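**Monday, late afternoon — bench notes, Velthorpe cell**

Started the day meaning to write up the chunking comparison and ended up doing something else entirely, as usual. A-yeong Kwak came by with coffee and a very good question about the Arango baseline — why does its score look so healthy when anyone watching it for five minutes would say the arms dither? So we pulled the rollouts and spent most of the morning going through them together, which I enjoyed more than I probably should have.

What we found, as best I can put it down while it's fresh: the score only asks whether the goal was reached before the time limit. It says nothing about the hesitating beforehand. Out of 1201 logged grasp attempts, 153 had the gripper close, open again, and close a second time at nearly the same spot. The old scoring calls every one of those a clean success if the object ended up where it should. Lovely for the plots, less lovely for learning anything from them!

So the new measure (I've been calling it the Radesis score, after the folder it lives in, and A-yeong is already tired of the name) charges for each re-grasp. I went through 857 of the attempts by hand to mark where a re-grasp begins, and the automatic marker agrees with me well on rigid things. Dishes are easy for it: the fingers meet a rim, the motor current jumps, and there is your contact. Cable is the trouble. It gives a little, the current creeps up with no proper step, and the marker either fires early or misses the contact altogether.

I tried three smoothing windows on the current signal. The shortest is jumpy, the longest smears two quick grasps into one, and the middle one is fine for plates and still poor for cable — I'd like to try adding finger position before I fiddle with windows any more. Jendivton has an older script for that, if I can get it to run under the new logger.

Also, a note to myself: the left and right arm logs need lining up on the shared clock before scoring. I forgot this twice today and got some very exciting nonsense both times.

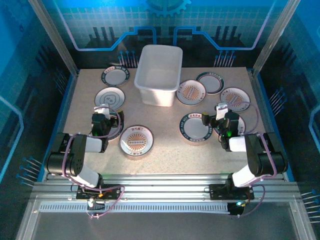

Same cell, plates and then cable: 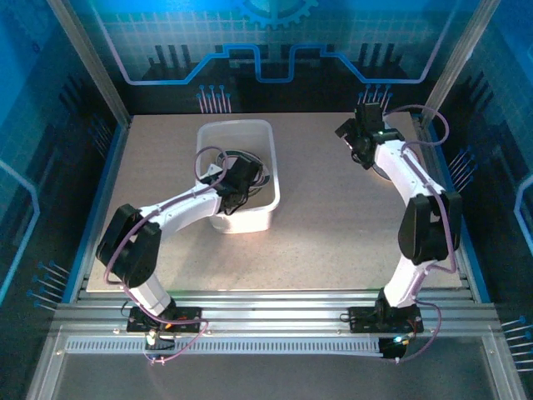 **Why not just use task time as the penalty and skip the re-grasp marking?**

Task time mixes too many things together. A slow, careful approach and a fumbled double grasp can cost the same number of seconds, and we only want to charge for the second one. I'll keep time in the table as its own column so we can compare.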